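What I took from the peat evening in Valtunlow

26 July 2021

Last month I went to hear Anum Rizvi speak about peat and carbon in the library at Valtunlow. I am not a scientist and English is my third language, so I wrote many notes and looked up the words later.

She has measured the same bog for 9 years. In that time her group took 2,948 readings of the water level, by hand, at 28 posts. When the water goes down in summer, the peat meets the air and gives its carbon back. I knew this from reading, but I had never seen the line on a graph drop so far as in June 2018.

Heather Gourlay asked the question I wanted to ask: can we block the old ditches and wait? Anum said yes for the ditches and no for the waiting – somebody must go and look at the dams each winter. The land at Ritchie has more than 341 dams already, and the peat moss is returning at the lower end.

I did not agree with everything. She was quite soft about the companies who buy carbon credits from such places, and I would like to see their numbers before I trust them. Maybe I will write about this another time, when I have read the long report.

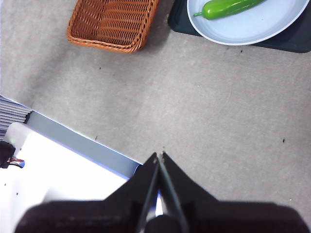
Comments

Heather G.
Thank you for writing it down. The slides will be on the library page soon.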